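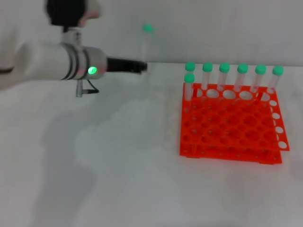
Unit 2 handout: arm and rack, tube-loading task.

OK, notes for the kit review session. I promised you my own opinion of the Trimeck starter package before you write yours, so read this with a pencil and argue with me in the margins.

What Foltcombe sells under that name is a tabletop arm, a two-finger gripper, one orange rack and a bag of capped tubes. The software is Zorkow, and you get 14 months of updates with it. After that you pay, and the price list is vague about how much. Put that in your review!

I like the gripper a lot. The fingers are long and narrow, so they can get between neighbors in a row, and swapping them takes two screws. I'm less fond of the manual (it covers calibration twice and never mentions cable routing).
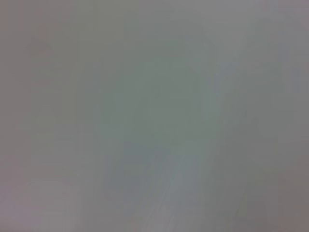 Now, the wrist camera add-on. It's sold separately, and I go back and forth on it. Up close it gives you very little to work with — the focus is fixed, and clear plastic is hard on any small lens. If your task ends with the fingers right against something, plan on using the head view for the approach and trust the joint readings for the last bit.

For your write-up, use the Ó Gríofa scoring sheet from Unit 1. It's out of 100, with 50 of those points for the task itself and the rest split however you can defend. Things I'd want to see:

Setup time, from box to first move
How you chose a grasp height on the tube
What the arm does after a missed pick
Whether you'd spend your own lab's money on it

Two pages, please. Drafts go in the shared folder by the end of March.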